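Right, small claims thread, as promised to the people who keep messaging me. Had my hearing this morning against Maketti (worktops, deposit, vanished). Typing on the train so bear with

Not a lawyer. Never been in a court before in my life, not even for jury service. This is one person, one hearing, one county court

Background for anyone new. Paid Maketti £709 deposit in August. Worktops never came. Fitter never came. Emails got shorter and then stopped

Wrote the formal letter before action, gave them a deadline, nothing back. Put the claim in online. That bit is easier than you'd think, you could do it with a cup of tea in the other hand

Then you wait. And wait. Then a defence turns up saying I'd "changed the specification". I had not changed the specification 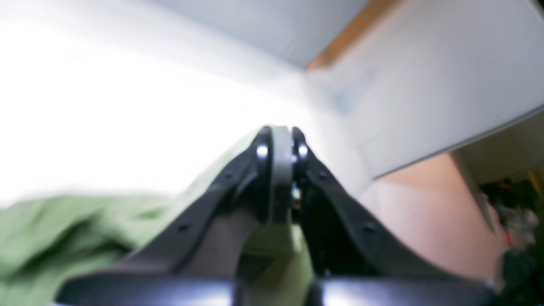
So mediation. Phone call, you on one line, them on the other, mediator going back and forth between you. You never hear each other. Mine was over quickly. They offered me a credit note. A CREDIT NOTE. With a firm I was suing for not supplying anything

Mediator was lovely btw. Very calm man. Can't tell you more than that, and the judge doesn't get told what was said either

After that it goes to a proper hearing and you get a letter from the court with the date and a list of what to send and when. Read this letter. Then read it again the next day. I missed on first go that documents had to go to Maketti AS WELL as the court. Spotted it with an evening to spare, horrible evening

OK the bundle, which is what most of you were asking about

Mine came to 134 pages. Too many. I'd printed every email chain in full, so the same message showed up over and over with more signatures underneath it each time

My friend Darcy Grimshaw, who's done this herself over a rental deposit, looked at it and went "who is this for". Fair. She made me take out everything that didn't prove a date, a promise or a payment

What survived: the order confirmation. The bank statement page. The Midus receipt (the card payment went through them, and it had the order reference on, so that turned out gold). The emails where they gave me a delivery date. The emails where they gave me a different delivery date. The quote from Oltmanns, who did the job in the end

A bundle wants page numbers. Big ones, bottom right, all the way through. And an index at the front, and dates oldest to newest, which I'd got backwards because my inbox is backwards. Before Darcy got hold of it the whole thing was like that heap of green cloth, all folds, one layer tucked under another and no way of finding a page. Took most of an afternoon to flatten out. The judge went straight to pages off the index and I could of kissed her

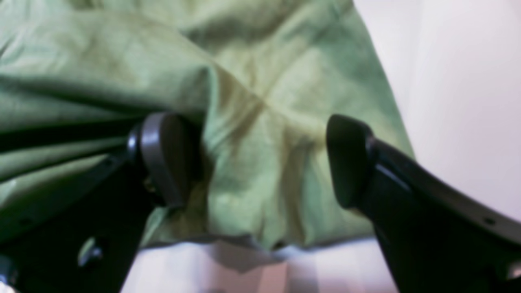
Witness statement next. Sounds grand. It's your story in numbered paragraphs with a statement of truth at the end and your signature. I kept mine short. Write what happened, say which page proves it, move on

I had a whole paragraph about how stressed I'd been. Left it in, softened it a bit. Judge didn't mention it. Probably wouldn't bother again but it made me feel better at the time

Someone's asked about dates. Put exact ones where you have them and if you don't remember say you don't remember. Maketti's statement had me ringing their showroom while I was on a ferry with no signal. Didn't do them any favours

Hold on, tunnel

Back. That paragraph about the bundle was meant to go in two posts, sorry, it's a lump. And yes I know it's "could have", leave me alone Sam

The day itself. Get there early. There's a bag search and they made me drink from my own water bottle at the door, in front of everyone. Usher takes your name. Then you sit in a waiting area with everybody else and, this is the bit I wasn't ready for, the other side is sat there too

Maketti sent one bloke. Nice coat. He'd brought a rep from a company called Protitz who deal with their claims. The Protitz woman came over and asked if I'd like a quick chat before we went in

You can say yes or no to that. I said yes. She offered me half. I said no thank you and went and stood by the leaflets with my heart going like the clappers

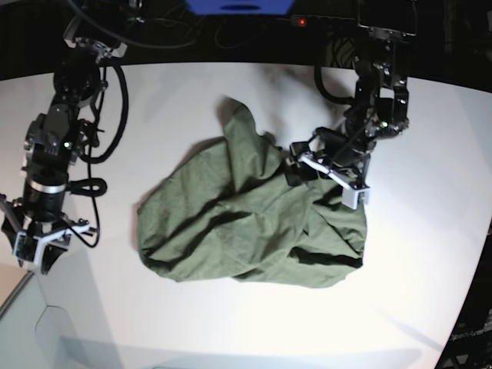 Called in late. Our slot was listed for the morning and we waited 30 minutes past it. Bring something to read that isn't your own bundle, you'll only find mistakes

The room! I'd pictured wood panels and a gallery. Ours was basically an office. Long table, judge at the end of it, jug of water, a clock that was wrong. No wig. You call her Judge. I called her "um" for the first question

She'd read everything. This surprised me and it shouldn't have. She told us what she thought the argument came down to (did I change the order, yes or no) and asked each of us only about that. I'd rehearsed a big speech in the shower all week and used none of it

I went first. She asked where the original spec was, I gave the page, she found it. She asked if there was any later email from me altering it. No. Then she turned to him

He said it had been done over the phone. She asked who took the call. He said someone who'd left. She asked if there was a note of the call. Long pause. Protitz woman looked at her pad for ages

Whole thing was around 20 minutes and then she gave her decision right there, out loud, with reasons. Write it down as she talks if you can. My notes say "satisfied no variatoin" and then a sort of squiggle

I won. Deposit back, plus the court fees, plus a bit for the train. She didn't give me the interest I'd asked for over the full period, only part. Fine by me

Couple of things people have asked while I've been typing

Do you need a solicitor: I didn't have one. You mostly can't get their costs back on the small claims track even if you win, so think about the sums

Can you take someone in with you: I asked the usher and Darcy was allowed to sit beside me. Didn't speak. Passed me a pen when mine died. Ring your own court and check first though

Was he horrible: no. He held the door on the way out, very awkward

Have they paid: not yet!! Only had the judgment since this morning. They've got a deadline. If they miss it there's a whole other set of forms for enforcing it and I will be back on here moaning

My stop next. Will post my index page with the addresses blanked out once I'm home and fed, a few of you wanted to see the layout. If it's not up by nine shout at me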